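Rinance Facilities Helpdesk
Posted in June by Kátia Brandão, catering equipment

Ticket: Bottles tipping on red service trays, second-floor refreshment point
Status: closed, with one follow-up
Priority: low

Reported fault

Green soda bottles placed on the red trays are falling over when the tray is carried or loaded. The requester gave two occasions in one morning, both with opened bottles. No breakage. One spill on the Hotstead trolley, wiped up by the requester. The request was for replacement trays with a non-slip mat.

Items involved: red plastic tray, rounded corners, raised lip all round. Green plastic soda bottle, black screw cap, lobed base. The trays came from Jakitz in a batch of 22 and have been in use since the refit.

Log

1. Tray checked on the white table at the refreshment point. Spirit level laid along both sides, then across. Table level. Tray floor flat, no rocking when pressed at the corners. Bottles loaded one at a time, upright, on the floor of the tray and clear of the lip.
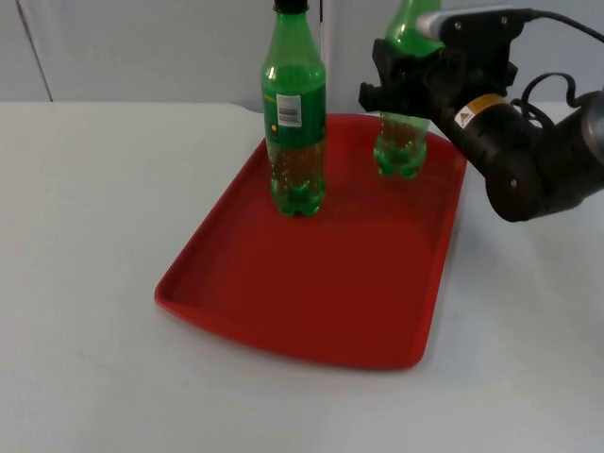

2. Base contact. The feet of the bottle need to sit on the flat part of the tray. If one foot lands on the slope where the rim rises, the bottle leans and goes over with a light push. Repeated four times with the same result. With all feet on the flat, the same push moved the bottle along without tipping it.

3. Fill level. Full bottles were stable in every position except on the slope. A nearly empty bottle went over far more easily, including on the flat when the tray was stopped short. The requester confirmed that part-used bottles were being sent back out on the same tray as full ones.

4. Bottles off the tray. Asked whether bottles could be laid flat for carrying. Not recommended on the tray, as they roll to the lip and knock the others. On the table it is acceptable for empties waiting for collection, provided the cap is on.
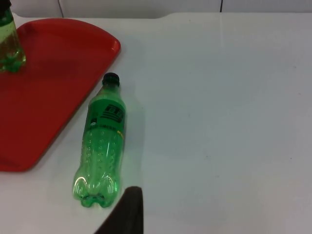
Bottle on its side next to the tray, cap on.

5. Mat test. A Charpentier rubber mat was cut to the tray floor and tried. It stopped sliding but raised the tipping rate slightly, because the base now gripped and the top carried on moving. Mat removed. Request for 22 mats declined.

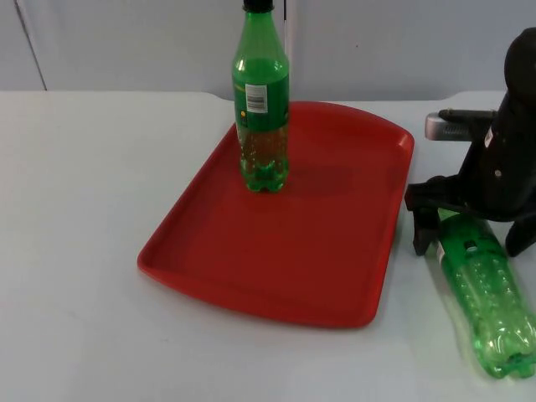
The loading order was changed next. Valtteri Honkanen had been filling trays from the front, which leaves the weight over the near edge when the tray is lifted. He now starts at the back. One upright bottle near the rear rim is the starting position, placed with its base on the tray floor and its label left wherever it falls. The second goes beside it, and anything lying on the table is stood up before it is loaded. Maximum four per tray.

6. Clearance. Bottles parked beside a tray should have a visible gap between them and the rim. A tray slid sideways catches the base first and the bottle falls away from it.
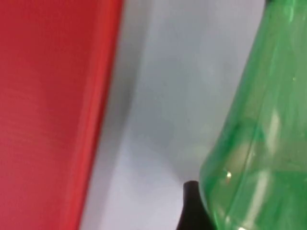
Green bottle to the right, pale surface between it and the red edge.

Resolution

No fault with trays or table. Loading note fixed inside the cupboard door. Part-used bottles to go back separately. Budget line of 400 for new trays released.

Follow-up: check the two older trays in the lower kitchen for warping.

Comments (3)

V. Honkanen, 14:10
Loading from the back works. Four is tight if anyone wants cups on there as well. Can the note say two bottles plus cups?

K. Brandão, 14:35
Yes. Note amended.

Lower kitchen, 15:20
One of ours rocks on the worktop. The other is fine. Leaving the bad one on the shelf by the sink for you.

This site uses cookies to keep you signed in to the helpdesk. Accept all | Manage settings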